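Filed under: Kitchen, Small Gripes

Does anyone need a produce shelf?

May 4, 2020
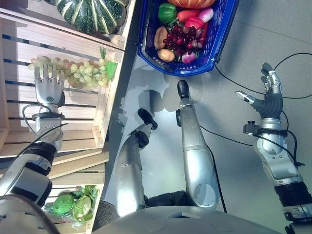

Squash up top, green grapes on the next shelf, bagged cabbages lower down.

I keep reading that slatted crates will change how you store vegetables. Air gets in, everything lasts longer, you waste less. Maybe. I'd like to see somebody test it before I give up a wall.

I'll grant that the squash suits a shelf. It's a big heavy thing and it can sit there for ages. Grapes on bare slats I don't get at all – mine would be raisins or on the floor. And if the cabbages stay in their plastic bag, what is the crate doing for them?

Then there's the blue basket, with a pumpkin, peppers, a carrot and red grapes all in together. They're artificial, so no harm done, but I've seen real kitchens run that way. The potato always ends up under something.

Kwame Amoah swears by his crates and has 2 of them. I'm still using the fridge drawer.

Recent posts
Do bread boxes do anything?
The Tivum jar lids, one February later
Too many baskets

Contact | © Edem Eshun | Back to top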